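Home About Classes Calendar Gift Cards Kitchen Notes Contact

About Nolura

Nolura is a cooking school for people who cook at home. We teach soup, bread, beans, eggs, roast chicken, pickles, dumplings, pie crust and a great many ways to deal with cabbage. If you've been cooking for decades and want to finally get your rice right, come on in. If you own one pot and a fork, come on in too (bring the pot if you like, we enjoy meeting pots).

We're in the old Vornska building, up the wide stairs and through the green door. It was a hat factory, then a dance studio, then it stood shut for a long while. The floor still has the dance studio's spring in it, and people notice it when they're kneading. The windows run along the whole north side, so morning classes get lovely even light and afternoon classes get the smell of whatever the morning class made.

How it started

Nathalie Dierckx had been cooking in other people's restaurants since she was a teenager, and she loved it, but the part of the week she looked forward to most was family meal. That's the food the kitchen makes for itself before the doors open: leftover rice fried with greens, a tray of baked eggs, chicken backs turned into broth. The cooks would stand around asking each other how they did things. Why did you put the garlic in so late? What's that on the onions? It was the best cooking talk she'd ever heard, and none of it was about what was on the menu.

So she started having people over for the same kind of talk. Six of them in her apartment, then eight, then a waiting list and a stern note from downstairs about the chopping. The first class in the Vornska building was on onions. Only onions! Two and a half hours, raw to jam, with a pot of soup at the end that everybody ate standing up because the stools hadn't come.

We still teach Onions every September. It fills up faster than anything else we do, and it's a wonderful first class, because once you've learned to hear the difference between an onion that's sweating and an onion that's frying, you start hearing it everywhere.

How we teach

Everyone cooks. We do show things first, for a few minutes, up at the long counter, but then it's your turn and we walk around. Classes are capped at 14. We tried more once, for a holiday cookie night, and the line for the oven went out the door.

You won't get a recipe at the start of class. We know this makes some people nervous! You'll get one at the end, with space to write in what you did differently, and you'll be surprised how much you've written. What we want in the first hour is for you to look at the pan and smell it and poke it. How thick is the batter? Like paint, like cream, like wet sand? Is the dough pulling back when you stretch it? Then let it rest. Salt the water, taste the water, decide whether you'd want beans to live in it.

Things burn. We have a special shelf in the fridge for "saves," with cooked potatoes, cream, broth and lemons, and half the fun of a class is working out how to bring something back. A split sauce can usually be coaxed together with a spoonful of warm water and some fast whisking. Soup that's too salty wants more soup. Burned garlic wants the compost bucket, and a fresh start.

The recipe box

Our teaching recipes live in a metal box by the sink as well as on the computer, and the box is the one we use. There are 300 cards in it now. That's the limit, by choice. When somebody wants to add a card, another has to come out, and the arguing over this is one of the great pleasures of working here. Last winter a very good lentil salad lost its place to a slightly better lentil salad. The creamed corn has survived four separate attempts.

Cards that come out get retired to a drawer, and if you're ever early for class you're welcome to go through it. Some people come early on purpose. There's a walnut cake in there that deserves another chance.

Serving and sitting down

Every class ends at the table. We feel strongly about this part. It's easy to spend all afternoon on a stew and then eat it out of the pot in front of the sink (we've all done it, and it tastes great), but sitting down with food you made and passing it to someone is a skill too, and it gets better with practice.

So we talk a bit about plates. Warm ones for pasta and anything with gravy, and a stretch in a low oven will do it. Chilled ones for cucumber salad. Put down less than you think, leave some bare rim, and let people come back for seconds. Sauce can go under a crisp thing and over a soft thing. Herbs go on last, torn up, from higher than feels natural. You don't need tweezers or a squeeze bottle or a set of matching anything.

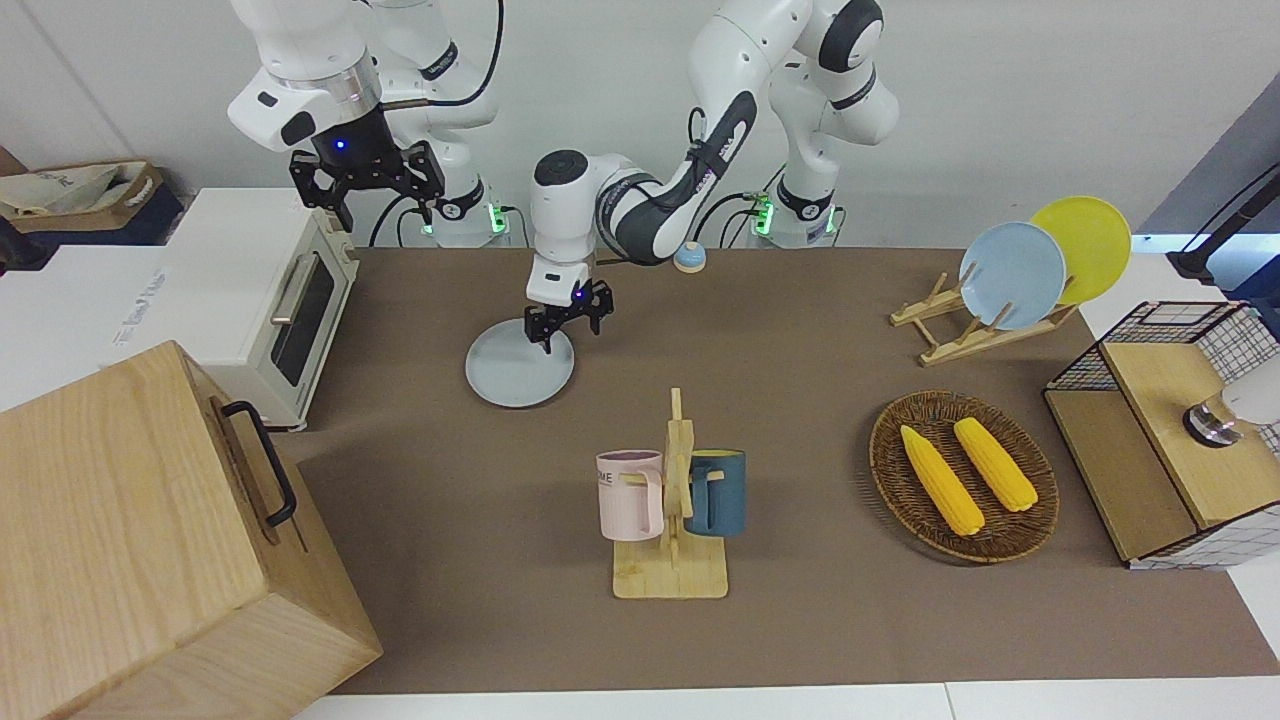 A light gray round plate on a brown tabletop.

Plain colors are kind to home cooking. Brown food is most of the best food, and stew, beans, mushrooms and toast all look happier on something quiet. Beets will look terrific on whatever you've got. If you're buying plates for the first time, we suggest going to a thrift store with a cup and a bowl you already love and seeing what gets along with them. Check that a fork lies on the rim without sliding in. Check too that the stack fits in your cupboard, a lesson several of us learned at home with the door hanging open.

What we offer

Single classes run mornings and evenings all year. Most are built around one ingredient or one method: Eggs, Beans, Dumplings, Frying Without Fear, A Chicken and Everything in It.

Polat is our longer course, and it's the thing we're proudest of. It takes one group through a full season of weekly cooking, starting with knives and stock and ending with a dinner the group plans, shops for and cooks for guests. People arrive as strangers and by the third week they're swapping sourdough starter and lending each other cake pans. The course is named for the small grocery that used to be across the street, where we bought every lemon in our first years. The shop is gone but we kept the name going, and the hand-painted sign hangs over our spice shelf.

Young Cooks is for ages nine to 13 and happens during school breaks. They're fearless with chili flakes and extremely serious about pancakes. Grown-ups aren't allowed in until it's time to eat.

Bitine is our pantry swap. Bring something you made and put in a jar, take home something somebody else made and put in a jar. It's free, there's coffee, and last year 988 jars went across the table, including a green tomato chutney people are still asking about. Labels are required, with what it is and when you made it. "Red stuff" is not a label! Please keep home-canned meats and low-acid vegetables at home; jams, chutneys, quick pickles from your fridge and dried goods are all very welcome.

What it costs

Single class prices are on the Classes page and include all the food, an apron to borrow and your dinner or lunch. Every season we hold back places in Polat at a lower rate of $200, and you don't have to show paperwork or explain yourself to get one. Tick the box on the sign-up form and that's it. We set the full price so that this works, and it has worked every season so far.

Where the food comes from

We buy from three farms in the valley and fill in the rest from the same supermarket you probably use. We think it matters to teach with both. A winter tomato from a plastic tray needs different treatment than an August one off the vine (roast it, slowly, with a pinch of sugar and more oil than seems polite), and you'll meet a lot more of the first kind. Canned beans are fine. Frozen peas are better than fine.

Peels, ends and eggshells go downstairs to the compost bins, and the bones all go into stock. If you walk past and the stairwell smells good, that's probably Thursday's stock a day early, or somebody's lunch.

Visiting

There's an elevator at the back entrance, and two of our counters are at a height for cooking while seated. Tell us about allergies when you book and we'll plan the class around them. For nuts and shellfish we can usually clear the whole room. Wear closed shoes, tie back long hair and come hungry.

The green door opens half an hour before class. If it sticks, push low down, near the hinge.

Contact: hello at Nolura, or leave a note in the box on the stairs, Vornska Building, second floor | © Nolura Cooking School | Back to top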